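Can you wear a pleated skirt with a chunky sweater?

I bought a pleated midi from Hendham for 80 (marked down!) and my only warm top is a big Plescombe sweater. Together they make me look like a lampshade – help?
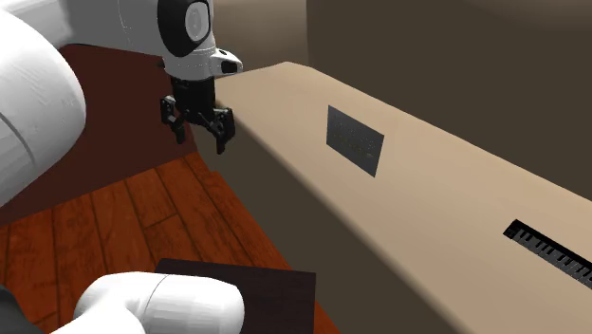 2 replies

Dzifa Ayaaba
Oh I love this combo! Tuck just the front in, or put a thin belt over the sweater and fold the extra down over it so the belt hides. Ankle boots too, the pointy kind. I wore mine like that all September – with tights once it got chilly.

Dede Akolgo
Get a cropped sweater. Jevgate has them, not sure about sizes.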